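Section 4: Setting up a neighbourhood consultation session

This section is for branch organisers of the Narville Residents' Coalition who are preparing a public session on the Ganmont stadium agreement. It should be read together with Section 3 (Booking and notice).

4.1 Before the session

1. Confirm the booking in writing with the venue at least 17 days beforehand.

2. Send the notice of session to the ward councillors for Butby and Satti. Quote reference 3543 on all correspondence.

3. Print the draft benefits agreement in large type.

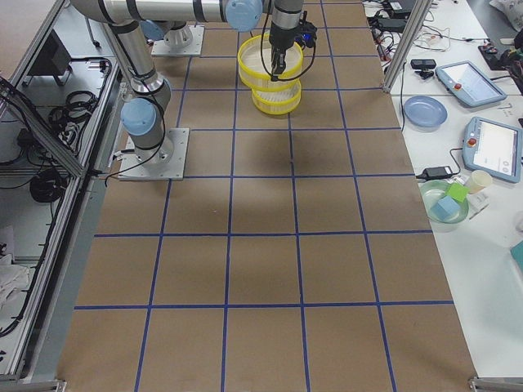
Residents' comments are gathered on a priorities sheet, with one topic in each space. The sheet should be ruled before the doors open. Brown kraft paper laid over a large table and divided into squares with strips of dark blue tape gives a suitable layout, and the lines can be read from either side. Topics are written in by the session clerk only.

Note: Jobs, transport, noise and housing must each have a space, even where the branch expects no comments.

4.2 Opening the session

4. Read the statement of purpose aloud. Do not paraphrase it – the wording was agreed with the council.

5. Invite each speaker in the order of the register. Speakers have two minutes each.
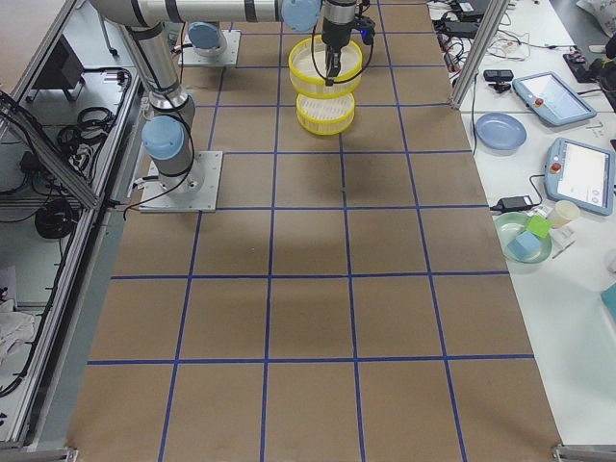

Paper surface with taped grid.

6. Record each comment in the speaker's own words. If a comment covers more than one topic, enter it under each.

Caution: Names and addresses must not be written on the priorities sheet. Use the register, which is kept closed.

4.3 Written comments

7. Offer comment slips to anyone who does not wish to speak. Slips are accepted until the close of the session. 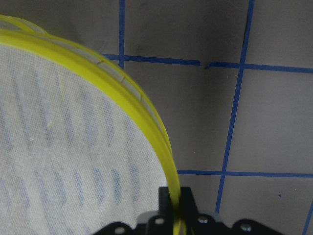 Round item with yellow rim and white mesh face.

8. Number the slips as they are received and read a selection of 10 aloud, drawn without sorting. 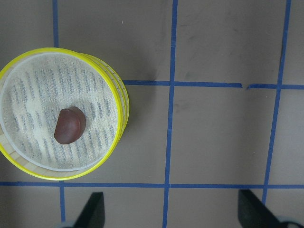 9. Close the register and sign the final page, together with one resident who did not speak.

10. Send the register, slips and priorities sheet to Usha Panicker, Consultation Secretary, before the September meeting of the coalition.

Note: Branches holding a joint session submit one register – see Section 6.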